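Chapter 7
Paper, Tools and Odds and Ends: Sorting a Mixed Work Surface

In this chapter you will learn to
tell apart things that are stored, things that are in use and things that are merely resting
choose between an upright holder and an open tray
set up a file organizer so that the folders can be read from a chair
carry out a ten-minute reset and write it up

Key words: upright storage, open tray, home spot, resting item, reset

When I first taught this course at the Lirndale evening school, I began with closets. It seemed the natural place to start, closets being large and dramatic and full of things people feel guilty over. By the third week I had learned my lesson. My students went home, looked at their closets, shut the doors again and came back to class rather low in spirits. What they could have managed, and enjoyed too, was a single tabletop. So in this edition the closets have been moved back to Chapter 11, and we begin our practical work on a surface you can reach across without getting up.

A tabletop collects things in a way no other part of a home does. Mail lands there, and the seed packets, and whatever was in your hand when the phone rang. In Chapter 6 you met the idea of the home spot, meaning the one place where a thing goes when it has no work to do. Most of us give home spots to our plates and our coats without thinking twice, and then let the small hand tools and the school papers wander for years. I certainly did. My own garden fork spent a whole winter in the drawer with the birthday candles (and very well it kept there, I must say, though I could never find it).

Before you move anything, look at the surface and put each item into one of three groups. A stored item is in its holder and could stay there until next month. An item in use is needed today. A resting item has simply been set down. Resting items are the ones to watch, and you should resist the urge to scold yourself for them. They are very often telling you that a holder is missing, or that the one you own is the wrong shape. Keep those groups in mind as you study Figure 7.1.
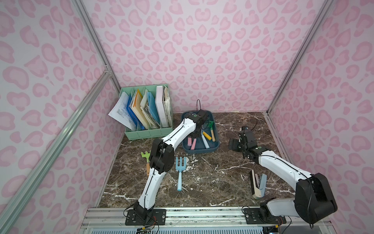

Figure 7.1 A mixed work surface. Papers and folders share a mint-green organizer; chalk and a small trowel share a tray. Which items have been left outside a holder?

Let us take the paper first. Folders do well standing up, where each one shows an edge and can be pulled out without disturbing its neighbors. Color helps a great deal here. If the blue folder always means the house and the yellow one always means the car, your hand will go to the right slot before you have finished the thought. Single sheets are the trouble, as the white ones in the figure show by fanning out in their compartment. Sheets like these want a folder of their own, or a clip, before they go into a slot. A thick stack of worn papers is another matter again. Give it a sitting to itself, with a cup of tea, and don't try to read through it during a reset.

Now for the tray. An open tray suits short things that roll or scatter, and chalk is the perfect case, whatever color it comes in. A garden trowel fits in a tray too, but think about what it is sharing with. Chalk dust is easily wiped off a blade, while soil is a nuisance to get off chalk. In my own house I would let the trowel, the toy rake and the hand fork live together – they are all garden things, after all, and anyone looking for one will have a fair idea where to find the others. Habibur Biswas, who kindly read this chapter in April, prefers to hang his from hooks by the back door. Both ways are sound, and you may well come up with a third.

Try It Yourself 7.1
Choose one surface at home, no larger than a card table. Leave it just as it is and write down every item you find, marking each S for stored, U for in use or R for resting. Then set a timer for ten minutes and give the resting items home spots, using only holders you already own. Keep your list. You will need it again for the comparison exercise on page 278.

A word on buying things. Please don't, at least until you have finished Section 7.3. A shoebox lid makes a perfectly good tray, and a sturdy cereal box cut on the slant will hold folders upright for a month or two while you find out how many slots you need.

7.1 Measuring a Surface Before You Sort It

You will want a tape measure, a pencil and the planning sheet from page 346. Start with the depth of the table, front to back, and write the figure in the first box.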